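Dedport study room refit: progress report to the Hokier Fund
August 14, 2026
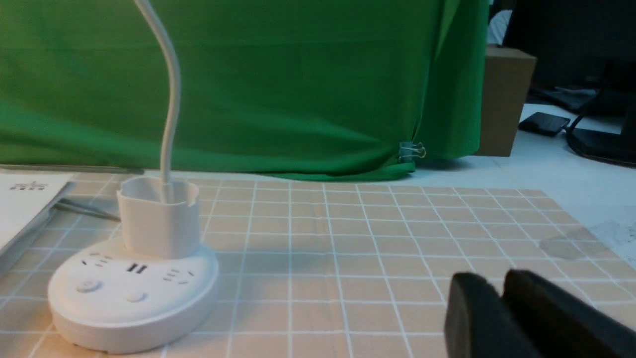 Work so far
Furniture went in during May and the desks are now being fitted out. Each desk gets a round white power base with three outlets on top and a cup-style holder at the back. Cutting mats with a printed grid are being laid for the craft tables.

Spending
Of the 975 pounds granted, 610 has been spent. The largest bill was from Amissah for the power bases. A further 120 is set aside for electrical testing.

Still to do
Testing has not been booked — we are waiting for a date from Hedineo. The sign-up sheet has 77 names on it, so opening hours may need to be longer than planned. We will send the final accounts with the next report.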